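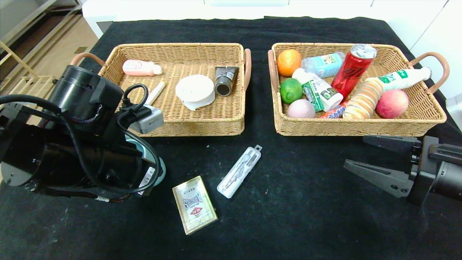
Week 4 handout: House rules for tabletop sorting work
Notes by Teresa Cunha, Clodville robotics teaching lab
Updated 2/28/21

Okay, these are the notes I promised after the lecture, tidied up a bit (only a bit!). They cover how we set up, run and log a two-arm sorting task. If you were in the room you'll have heard most of it already, but please read the section on labels, as I rushed it and then got sidetracked by Siu-ming's question about cable ties.

Before power goes on

Walk around the table first. I mean physically walk around it, all the way, and look at the cables from the back as well as from your chair. The cabling on these arms needs slack at every joint, and a loop that looks fine with the arm parked can snag a basket handle as soon as the shoulder turns. Wicker is the worst for this. It's full of little gaps and it loves to catch things.

Then the e-stop. One person holds it and does nothing else. They don't type, they don't take notes and they don't fish a lime out of the basket halfway through a run. If you're the holder and you need a break, say so out loud and wait for somebody to say "got it" before you hand it over. Alcides Macedo taught me that when I started and I've never found a better way.

Hands stay outside the tape line whenever the motors are live. Paused counts as live. I know the arm isn't moving, I know the apple is right there, and I know you're fast.

Speed

For anything new, start at the crawl setting and do 4 clean runs before you touch it. A clean run means no stop presses, no dropped items and no basket shifting on the cloth. If the basket shifts, your count goes back to zero. Yes, even on the last one. Log it and start over.

Choosing and placing objects

We sort by category, so toiletries and household bits go in one basket and food and drink in the other. Stationery and games start out loose on the cloth in front. Please keep a mix of shapes and stiffness. An orange and a drink can are kind to a gripper, a squeeze tube is a bit rude, and a paper roll with a loose end is a proper test (a finger can take hold of the loose strip and leave the roll behind, and your log will cheerfully say success).

A few rules for real groceries:
Fresh fruit gets checked at the start of each session. Anything soft or split goes in the compost.
Caps done up tight on every bottle and tube.
No glass. No blades. Compasses stay in their cases.
Nothing that has been on the table gets eaten afterwards. I shouldn't have to write that one down, but there was an incident with some biscuits.

Heap the baskets if the protocol says to heap them. People have a habit of tidying up so the robot has an easier time, and then our results say more about the tidying than about the robot. If two things are leaning on each other, leave them leaning.

Labels and logging

Use the short names on the Luta sheet, all lower case. If you can't tell what an item is, write the general word. "Fruit" is a perfectly good label and I'd much rather have it than a confident guess. Styliani Lambrakis went through 100 entries from last term and found the same fruit written down as a peach, a nectarine and a plum - so you can see why I'm going on about this.

Log failures in plain words. "Gripper closed above the can" is useful. "Bad grasp" isn't. Put down which arm, which item and what you'd changed since the run before, even if you think it made no difference.

Near misses go in the log as well. A near miss is any time the holder's thumb moved toward the button, whether or not they pressed it. You won't get in trouble for these! I get far more nervous about a group with none at all.

When the arms share a space

Both arms can reach the middle of the table, and that's where it gets lively. Our rule is that one arm owns the middle at a time and the other one waits, gripper open, on its own side. The Coltik scheduler handles this for you in auto mode. In manual mode you two have to do it by talking to each other, so talk.

For next time

Read chapter 12 of the Prajapati course reader and bring one rule from this handout you'd change, with a couple of sentences on why. Groups for the March practical are on the door. If you've got a clash, email Maiara Barbosa and copy me in. Closed shoes, please, and long hair tied back.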